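How to Plan and Budget a Small Gripper Cell, Step by Step

Posted 14 October 2026

I work in a small packing and sampling company, and in the last years I had to prepare the purchase of three robot cells: one for our main site in Kadcombe, one for the smaller room in Grimstead, and one that we planned for Toledo and then did not buy. I am a technician by education and I learned the budget part slowly. This page is the method I use now. It is meant for a company that wants one arm, one gripper and one table, for picking small light items, and has to ask for the money only once.

I do not give prices of products here, because they change and because your supplier will give you a different one anyway. I give the order of the work, and the places where our own budget was wrong.

What you need before you start

You need a list of the items the robot must hold, a kitchen scale or better, a caliper, a plan of the room, and one person who can sign for the money. You need also a spreadsheet with four columns: what it is, who pays, when we need it, and what happens if it comes late. The last column is the one my manager reads first.

Step 1. Write down the items, not the robot

Most people begin with the arm. They have seen one at a trade fair and they know its name. Please begin with the items.

For every item write the smallest width, the largest width, the weight when full, and the surface where the fingers may touch. "Bottle, small" is not enough. A tube with a smooth body and a ribbed section can be held in two places, and the two places ask for different fingers and sometimes a different opening. Write also the places where the fingers must not touch, such as a label or a cap.

In Kadcombe our list had 29 items. I thought we had fewer, but each department brought me something from a drawer. I recommend to put the items in a real box and keep the box until the cell is running. When a supplier visits, you open the box. It is much better than sending drawings.

If an item is very different from all the others, mark it. Later you can ask what it costs to include it. In our case one wide jar would have needed a larger gripper, and then a larger arm to carry the gripper. We continued to move the jar by hand.

Step 2. Choose the gripper class

Now you know the widths. For small rigid items a parallel gripper with two fingers is the normal choice, and it is the one I plan with unless the box of items tells me otherwise. Look at these points in the data sheet:

Opening. It should be larger than your widest item, with some room for an item that is not standing exactly in its place.

Force, and whether you can adjust it. A thin plastic tube needs little. If the lowest possible force is already too high, no software will help you.

Weight of the gripper itself. You must subtract it from the payload of the arm, together with the mounting plate, the camera and the cable. I forgot the plate in my first calculation.

Finger pads. Ask if they are a spare part with its own order number, or if you must buy the whole finger.

Shape of the linkage. Some grippers move the fingers in a small arc when they close, so the tips go forward or back a little. On a flat table this matters when you pick a low item, and you should ask the supplier to show it.

Step 3. Choose the arm last, and by reach

Draw the table on paper at scale. Mark where the items arrive and where they go. Put the base of the arm where it can really stand, and measure the longest distance. Add the length of the gripper where it points downward. Then you choose the smallest arm that reaches with some reserve.

A larger arm costs more, but this is the smaller problem. It needs a heavier stand, sometimes a different floor fixing, and more free space around it. In Grimstead the room is narrow, and one size more would have blocked the door.

Step 4. Put the table in the budget as real equipment

I write this as a separate step because it was the line with the value zero in our first budget. We said we would use a table from the storage. The table was not stiff, and when the arm stopped quickly the items moved.

Ask for a top that is flat, matte and easy to wipe. Shiny surfaces give reflections to a camera. White is practical if your items are darker than white, but it shows every mark, and a light cap on a light table gives little contrast. If you have many pale items, order two loose mats in another color and try them before you decide about the table top. Mats are cheap and a table is not.

Plan also for lighting above the table. The ceiling lamps in the room were made for people who walk and write. Budget at least one diffuse light and one long afternoon to move it from place to place.

Step 5. Fill the spreadsheet

I divide the lines in four groups. You can copy them.

Group A, the machine: arm, controller, gripper, mounting plate, cables, emergency stop, teaching device, and licenses. Ask for each license whether it is paid one time or every year. A yearly license goes in another group.

Group B, the place: stand, table, mats, lights, electric work, network socket, compressed air if your gripper uses it, and fence or scanner as your risk assessment says.

Group C, the people: risk assessment, training, travel, programming hours, and the hours of your own colleagues. Our first programming estimate was 200 hours. The real number was 378, and most of the difference was in small corrections of the grip for single items. I do not think we worked badly. We had simply estimated the easy items and multiplied.

Group D, every year: licenses, service, finger pads, one spare cable, and a small amount for new fixtures.

When the groups are filled, add a reserve. I do not give you a percent, because each company has its rule. But write it as a visible line with a name. If you hide the reserve inside the other lines, somebody will cut these lines and you will not know what you have lost.

Step 6. Ask for quotes in the same form

Send the same document to each supplier: the item list, the drawing of the table, the cycle time you need, and the list of groups A and B. Ask them to answer line by line. Without this you get one total price from the first, a long list from the second, and you cannot compare.

Put these questions in the letter:

What is the delivery time of the gripper separate from the arm? In our second project the arm came first and stood on its stand for many weeks with nothing on it.

Which parts wear, and where are they stored?

Who comes if the arm stops, and from which city? For our Hiscombe supplier this was a good answer. For the Toledo site there was no good answer from anybody, and it was one of the reasons that we stopped the project there.

May we have a trial with our own items before the order?

Step 7. Do the trial before you sign

A trial costs you one or two days and perhaps a small fee. Take the box of items. Do not take only the easy ones. I ask always for the following tests.

First, a static hold. The gripper closes on the item, lifts it, and waits. We look if the item turns or slides.
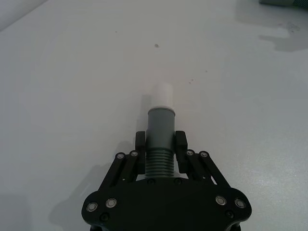

Second, the same hold with a movement and a fast stop. An item that hangs well can still swing between two pads, and a slim one can rotate around the line between the fingers. If this happens, ask for pads with another profile and write the price of these pads in group A.

Third, a bad start position. Put the item a little to the side and a little turned. The supplier may prefer to place it perfectly, so please place it with your own hand.

Fourth, the change from one item to the next. If the fingers must be exchanged with a screwdriver, measure the time with a watch and multiply it by the number of changes in a normal shift.

Write the results in the spreadsheet beside each item: works, works with other pads, does not work. With this table my request for money became much shorter, and there were fewer questions about it.

Step 8. Plan the calendar backward

Take the date when the cell must produce and go back from there. Before this date you need training. Before training you need a finished program, before the program a finished installation, and before installation the electric work and the table. The order of the long items stands at the beginning, and it is usually earlier than you expect.

Our budget year closes in February, so an order which is not signed by then must be asked for again. I put the trial well before that month. If your company has a similar limit, write it in the first row of the calendar in red.

Do not plan the installation and the yearly maintenance of other machines in the same weeks. It will be the same two electricians.

Step 9. After the purchase, keep the sheet alive

Add a fifth column with the real cost, and fill it when each invoice arrives. Do not wait for the end. For Grimstead I used the real numbers from Kadcombe as my estimate, and almost all lines in group B were close. Group C was still too low, but by less.

Keep the box of items as well. When a colleague wants to add a new tube or bottle, it goes first in the box with its measures on a paper, and then we try it on the robot in a free hour. If it needs new pads, the cost goes in group D of the next year.

The spreadsheet I use has no macros, and you can build it in one morning from the groups in Step 5. For a cell with two arms you will need one more group for the shared parts, and I have not done that yet.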